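Yupin Phetsri has looked after the shared desks at Walberg for six years. The desks are numbered and no one owns one. You come in, pick a number, plug in, and at the end of the day you take your laptop and leave the top clear.

"People think the rule is about being tidy," she says. "It's mostly about the cables."

Each desk has a box let into the top near the back, with a flap over it. The power strip and the network leads live underneath. When Walberg moved in, the boxes were fitted by a firm called Hokton, and Phetsri says the flaps were the first thing she got complaints about.

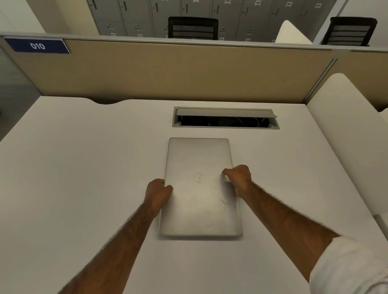
*Desk 010, with a Dell laptop and the flap of the cable box partly open.*

"They don't always get closed. Someone pulls a charger out, the rest of the leads bunch up, and the flap sits on top of them. Then the next person thinks it's broken and writes to me."

It usually isn't. She opens it, pushes the leads down and shuts it again. In March she spent 13 days going from desk to desk, labeling both ends of every lead, and the messages slowed down after that. They haven't stopped.

I asked what she would change if she could start over. She thought about it for a while. "Deeper boxes," she said. "And black flaps. The gray ones show every fingerprint."

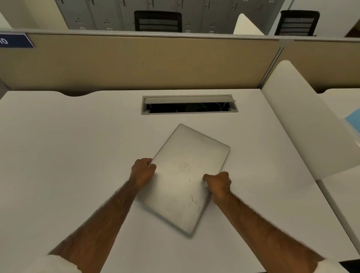
*Laptop in hand, cable box standing open behind it.*

The laptops are a separate matter. Walberg buys them secondhand through Pongsiri, and Waldemar Domański keeps the list. He is less worried about looks than Phetsri is. A new lid costs money, he says, and a scratched one closes just as well.

"I replace batteries, and I replace keyboards. I had a budget of 1,000 dollars for parts last year and none of it went on lids."
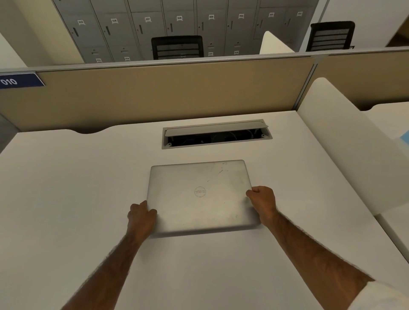 Domański does have views on how a laptop should be carried. He wants it shut first, and he wants two hands on it. Held that way, one at each side with the lid up, even a machine as scratched as this Dell should last a while yet. What he doesn't like is people walking off with one open, holding it by a corner of the screen. He had 3 cracked hinges that way before he put up a note by the door.

Phetsri says the note has since fallen down. She is waiting for him to put it back.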